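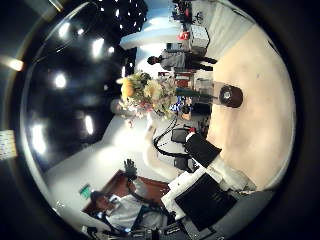
Spielerpass beantragen: Hinweise für Mitgliedsvereine

Der Antrag wird vom Verein gestellt, Einzelanträge von Spielern werden nicht bearbeitet.

1. Formular 118 vollständig ausfüllen und vom Spieler unterschreiben lassen.
2. Bei Vereinswechsel die Freigabe des abgebenden Vereins beifügen.
3. Bei Minderjährigen ist zusätzlich die Unterschrift eines Erziehungsberechtigten erforderlich.
4. Unterlagen an die Passstelle senden, Postfach 2233.

Für Einsätze am Wochenende müssen die Unterlagen am Montag zuvor bis 12 Uhr vorliegen. Rückfragen beantwortet Joni Kemppainen, Durchwahl 196.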